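Joltum clear acrylic tube rack

Product code 3794, in stock

I started selling these after one too many moans about wire racks (mine included, the coating always goes at the corners). The Joltum is see-through all over, top plate and lower plate, so you can check what's in a tube without hoiking it out first. I've had one on my own bench since July and I'm very fond of it!

The holes are round and run in straight rows along the length of the rack. The top plate keeps the tube upright and the lower one looks after the bottom end. It's a long, low shape, so it sits nicely at the back of a bench, and it weighs 682 g, heavy enough that I don't nudge it along with my sleeve.

I like mine on a dark cloth. Clear edges on a white worktop are a pain to see first thing in the morning, and the cloth stops it sliding too.

The rack in use, two close up and the last from further back: 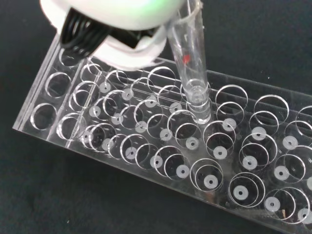
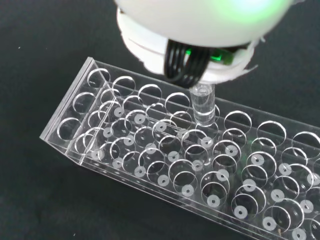
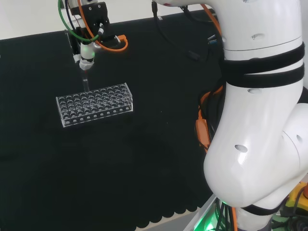

Cleaning and care

Warm water, a drop of washing-up liquid, soft cloth. Please don't use acetone or neat alcohol on it, acrylic goes cloudy and I can't undo that for you. No autoclave either, I'm afraid. If you need something that can take the heat, have a look at the Sanna rack, which is steel (and dearer).

Ordering

Single racks go out in a padded box. If you want a lot of them, drop me a line before you order, as I only keep 400 on the shelf and the next batch takes a while.

Page updated 2025-08-06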